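Barnabás Szénási
@szenasi_b

Ich habe am Wochenende den Entwurf zum Bürgerrat in Garnano gelesen, alle Anlagen eingeschlossen. Ein paar Gedanken dazu, es wird länger.

Kurz der Stand: Der Stadtrat will ein ausgelostes Gremium einrichten, das Empfehlungen zum Haushalt und zur Stadtentwicklung abgibt. Gezogen wird aus dem Melderegister, ab 16 Jahren, unabhängig von der Staatsangehörigkeit. Bis dahin bin ich dafür.

Das Problem beginnt im vierten Abschnitt. Dort steht, die Themen des Bürgerrats »werden durch die Verwaltung im Benehmen mit den Fraktionen festgelegt«. Das heißt: Wer ausgelost wird, darf antworten, aber die Fragen stellen andere.

Wer schon einmal in einem Beteiligungsverfahren saß, weiß, was das bedeutet. Man darf darüber reden, ob die Bänke am Fluss aus Holz oder Metall sein sollen. Ob am Fluss überhaupt gebaut wird, steht da schon fest.

Ich sage das ohne Vorwurf an einzelne Leute in der Verwaltung. Die haben ihre Fristen und ihre Vorgaben. Es ist eine Frage der Konstruktion, und die Konstruktion wird im Stadtrat beschlossen.

Zum Losverfahren. Im Entwurf sind 800 Einladungen vorgesehen. Aus denen, die zusagen, wird ein zweites Mal gelost, am Ende sitzen 21 Personen im Gremium. Der zweite Schritt soll nach Alter, Geschlecht und Stadtteil gewichtet werden.

Was fehlt, ist Bildung und Einkommen. Das ist kein Detail. Auf solche Einladungen antworten vor allem Menschen, die ohnehin Briefe von Behörden ohne Herzklopfen öffnen. Wenn man das beim zweiten Los nicht ausgleicht, hat man wieder dieselbe Runde wie im Kulturausschuss.

In Malby hat man es im ersten Durchgang genauso gemacht und danach geändert. Dort gehen jetzt Leute von Tür zu Tür und sprechen diejenigen an, die auf den Brief nicht reagiert haben. Das kostet Geld und Zeit. Es wirkt aber.

Ich war im April dort und habe bei einer Sitzung zugehört. Es ging um Mieten. Eine Frau, die nachts im Paketlager arbeitet, hat der Stadtbaurätin erklärt, warum ein Wohnungstausch mit drei Formularen und einem Termin am Vormittag für sie nicht existiert. Danach war es eine Weile still.

So etwas kommt in einer Fraktionssitzung selten vor. Dort wird über Schichtarbeit gesprochen, aber meistens ohne jemanden, der gerade aus der Schicht kommt.

Damit bin ich bei der Vergütung. Der Entwurf spricht von einer »angemessenen Aufwandsentschädigung« und nennt keinen Betrag. In der Begründung heißt es, das Ehrenamt solle nicht »monetarisiert« werden.

Wer vier Samstage auf Lohn verzichtet oder eine Betreuung für die Kinder braucht, rechnet trotzdem. Für das gesamte Verfahren wären bis zu 800 Euro pro Person nötig, damit auch Leute mit kleinem Einkommen zusagen können. Diesen Betrag hat unser Bündnis vorgeschlagen, und ich halte ihn für vertretbar.

Dazu kommt die Kinderbetreuung vor Ort, und zwar während der Sitzungen und nicht als Gutschein, den man hinterher einreicht. Ebenso Dolmetschen. Beides steht im Entwurf unter »wünschenswert«. Wünschenswert wird in Haushaltsjahren wie diesem gestrichen.

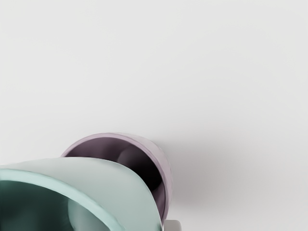 Kenza Abdelaziz hat mir unter dem letzten Beitrag geschrieben, das sei alles richtig, gehe aber am Kern vorbei: Solange der Stadtrat jede Empfehlung ohne Begründung ablehnen könne, sei es egal, wer im Bürgerrat sitze und was die Leute dafür bekämen.

Ich sehe das zur Hälfte so. Die Empfehlungen sind nach dem Entwurf »zur Kenntnis zu nehmen«. Zur Kenntnis genommen ist ein Papier auch dann, wenn es im Ordner liegt und niemand mehr hineinschaut.

Egal ist die Zusammensetzung für mich trotzdem nicht. Ein schlecht zusammengesetztes Gremium mit mehr Rechten wäre schlimmer als das, was jetzt vorliegt. Dann hätten dieselben Leute zweimal eine Stimme und die anderen weiterhin keine.

Bei der Verbindlichkeit würde ich so vorgehen: Der Stadtrat muss jede Empfehlung innerhalb von drei Monaten auf die Tagesordnung setzen. Er muss namentlich abstimmen. Wenn er ablehnt, muss er das schriftlich begründen, und zwar in einer Sprache, die ohne Kommentar verständlich ist.

Entscheiden würde weiterhin der gewählte Rat. Ich halte das für richtig. Ein Los ersetzt keine Wahl, und wer gewählt ist, muss auch abgewählt werden können. Aber er soll sich erklären müssen.

Aus zwei Fraktionen höre ich, eine Begründungspflicht lähme den Betrieb. Im letzten Jahr hat der Stadtrat 93 Beschlüsse gefasst. Wenn ein Bürgerrat dem eine Handvoll Empfehlungen hinzufügt, lähmt das niemanden.

Ein anderer Einwand kommt von links, und den nehme ich ernster. Er lautet: Bürgerräte sind eine Beruhigungsmaßnahme. Man lässt die Leute reden, damit sie nicht auf die Straße gehen, und die Mieten steigen weiter.

Das kann passieren. In Bunting war es nach allem, was mir Beteiligte erzählt haben, genau so. Das Gremium hat ein Jahr lang über den Nahverkehr beraten, und währenddessen wurden zwei Buslinien in den östlichen Stadtteilen eingestellt. Der Beschluss dazu lag schon vor der ersten Sitzung vor, nur hatte ihn den Teilnehmenden keiner vorgelegt.

Daraus ziehe ich den Schluss, dass das Gremium Akteneinsicht braucht. Alles, was der Stadtrat zu einem Thema sehen darf, soll auch der Bürgerrat sehen dürfen, mit denselben Regeln zur Vertraulichkeit. Im Entwurf steht davon kein Wort.

Und es braucht das Recht, ein eigenes Thema zu setzen. Wenigstens eines pro Durchgang. Ich würde wetten, dass es beim ersten Mal um Wohnen geht, aber das ist meine Vermutung und nicht meine Sache.

Noch etwas zur Moderation, weil mehrere danach gefragt haben. Vorgesehen ist eine Vergabe an das Büro Jiltier. Ich kenne dort niemanden und habe nichts gegen das Büro. Mich stört, dass der Auftrag von der Stelle vergeben und abgenommen wird, deren Vorlagen im Bürgerrat diskutiert werden sollen.

Einfacher wäre es, die Ausgelosten in der zweiten Sitzung über die Moderation abstimmen zu lassen. Dann können sie auch sagen, wenn es nicht läuft.

Ich werde oft gefragt, warum mir das Thema so wichtig ist, es gebe doch Dringenderes. Die Schule im Süden, die Pflege, die Hitze in den Dachwohnungen. Das stimmt alles.

Nur sind das Fragen, bei denen die Betroffenen seit Jahren nicht am Tisch sitzen. Bei der Pflege entscheiden Menschen, die sich im Zweifel einen privaten Dienst leisten können. Bei den Dachwohnungen entscheiden Menschen, die nicht darin wohnen. Ich nehme mich davon nicht aus, ich wohne im Erdgeschoss.

Gerechtigkeit fängt für mich damit an, wer gefragt wird und wer die Frage stellt. Mit dem Geld ist man danach noch lange nicht fertig, das weiß ich auch.

Praktisches: Der Entwurf liegt im Rathaus aus und steht auf der Seite der Stadt unter »Bekanntmachungen«, ziemlich weit unten. Stellungnahmen kann jeder abgeben, der in Garnano gemeldet ist. Zwei Sätze reichen, es muss kein Gutachten sein.

Wer nicht weiß, wie man so etwas schreibt, kann sich bei mir melden. Ich schicke dann unsere Stellungnahme als Vorlage. Bitte nicht wortgleich übernehmen, gleichlautende Schreiben werden als eines gezählt.

Nachtrag, weil es gerade in den Antworten steht: Nein, ich kandidiere nicht für den Bürgerrat. Das geht auch gar nicht, man wird gelost. Und ja, wenn der Brief käme, würde ich zusagen.

Zweiter Nachtrag: Die Fraktionen beraten den Entwurf erst nach der Sommerpause. Der Termin auf der Seite der Stadt ist veraltet, ich habe heute Vormittag im Ratsbüro angerufen. Die Frist für Stellungnahmen bleibt davon unberührt.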